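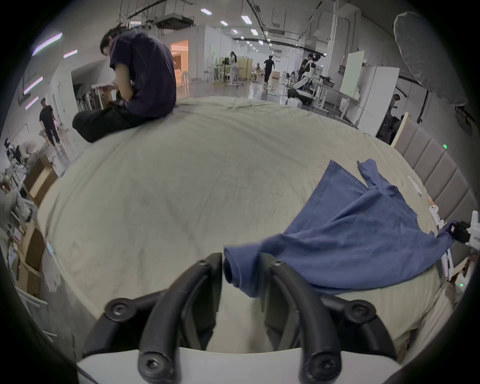 The clothes swap is back on the second Saturday in March, in the upstairs room at Rainer House. Doors open at 9 and we finish at 13:00 sharp, as the choir needs the space after us. Bring up to ten items, clean and dry, with working zips. A plain navy T-shirt like the one lying crumpled on the bed is just the sort of thing that goes first — last time we ran out of plain tops within the hour. Children's coats are wanted too, and so are men's trousers in any size. Please leave pillows, swimwear and single socks at home.

Entry is free. The tea table raised 535 last autumn, and all of it went towards the new boiler. Anything left over goes to the Sistivow shop. To help with sorting on the Friday evening, speak to Marlies Kofler or leave a note at the desk.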